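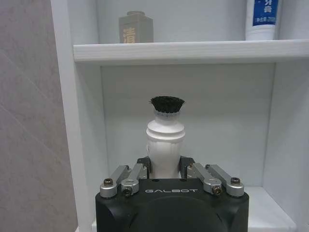
附件1:白色小刷子,后面是那个白色壁柜

工单号 759 | 清洁用品 / 掉毛、刷毛变形
状态:处理中

你们好呀,又是我,上次问柜门配件的那个!这回说的是刷子,就是在 Quinlan 下单的那把小清洁刷,白色塑料柄、黑毛,柄的形状有点像个小花瓶,我还挺喜欢的(放在架子上也不难看嘛)。

问题是刷毛。买来用了28天,主要拿它扫壁柜的隔板和角落,现在毛头往外撒开,毛尖参差不齐,有点毛毛糙糙的。扫完隔板还老能捡到几根黑毛,白柜子上特别显眼,气人!

我自己试过的:
第一次,温水加一点洗洁精泡11分钟,甩干,毛朝下挂了一晚上。第二天看着收拢了些,扫了两层隔板又散了。
第二次,用橡皮筋把毛头箍住放了一夜,差不多,管不了多久。
第三次,拿旧梳子顺着梳,梳下来一小撮毛,吓得我赶紧停手。

想问两件事:掉毛算不算在保修里?还有能不能只换刷头,柄好好的,扔了怪可惜。

客服 Heather Hollis 回复:
您好,照片收到了。请先别再梳,也别用热水泡,麻烦轻轻捏住刷毛根部那圈白色的地方,看看有没有松动。这款刷头和柄是一体的,不能单换,如果根部松动可以直接换一把新的。

我的回复:
捏了捏,靠一侧确实有点晃!那就换新吧,地址还是 Sturnitton 那个,门牌41号,别寄到旧地址去啦。旧的这把需要寄回吗?不用的话我留着刷水槽缝。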